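Getting the Most Out of a Haltico Hand Gripper: Tips From a Kitchen and a Shop

31/05/2020

I've had the Haltico kit for long enough now that the grip pads have gone shiny, and I'm still finding new jobs for it. If you haven't run into one, it's a hand-held gripper with a little camera built in. You squeeze, the fingers close, and the camera records every pick from the tool's point of view. Later you can load those picks onto a small arm like the Udstead and let it have a go by itself. I came to it for the arm and stayed for the gripper (my back is very happy with me!).

Kai Meinecke asked me to put my notes in one place for people just opening the box, so I've done that. They're in no special order.

Charge it before you assemble it

The battery door sits under the wrist strap, and once the strap is on you'll be picking at it with a fingernail. Charge first, strap second. Mine came with a charge of 8 percent.

Pick the right pads

You get two sets, soft gray and ribbed black. Soft gray for anything with a shiny surface, ribbed for cloth, sponges, bags of rice. I used the ribbed ones on everything for the first month and wondered why my jar lids kept sliding. Wipe the gray ones with a damp rag and let them air dry. Dish soap leaves a film, and you'll spend the next hour chasing a spice jar across the counter.

Squeeze slower than you want to

The arm copies your speed as well as your path. If you snatch at things, it'll snatch at things. I tap my foot to a slow song and close on the beat, and Delwyn Donnelly, who taught me that, does the same with hers at the Jescombe workshop, only to polkas.

Go for light, bulky things early on

Paper towel rolls, empty cereal boxes, chip cans. They're big enough to see and light enough that a bad grip does no harm. Save glass for when you've got the feel of it.

Tall cans: grab near one end and let them hang

I love this one. With a round can I used to aim for the dead center every time and end up twisting my wrist to set it down. Grab it closer to one end and it'll tip a little, and you can see the bottom coming as you lower it. Practice over something soft. A tablecloth on the carpet is perfect, and you can sit right there next to it.

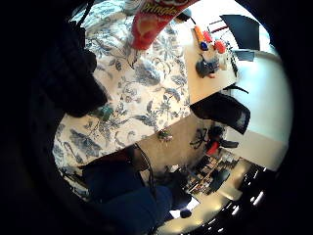 Tame the cable

If you run yours plugged in, bring the cable around behind you and clip it to a belt loop. A binder clip works. The Softić clip that fits the wrist mount is nicer, and it's also $5, so try the binder clip first.

Keep the camera clean

A glasses cloth, every session, both the lens and the ring around it. Flour gets into that ring and I don't know how. Don't use window spray.

Label your recordings the same day

By the end of last October I had 228 clips and half of them were named "test." Sorting them took a whole rainy afternoon. Now I type the object and the room as soon as I stop recording, so "can, living room" or "sponge, sink." When I train the arm I use 50 clips of one job, which has been plenty for simple pick-and-place. Stacking bowls wanted more.

Things I'd change

The trigger spring is stiff if you have small hands. The manual skips the pad change completely, and the app forgets your folder after an update. Haltico's carrying case has a spot for everything except the charger, which drives me a bit nuts.

Would I buy it again? Yes, in a heartbeat. It's fun, it's sturdy, and my kitchen drawers have never been so thoroughly emptied and refilled. If you've worked out a good way to pick up a wet bar of soap, please write in, I'm stumped.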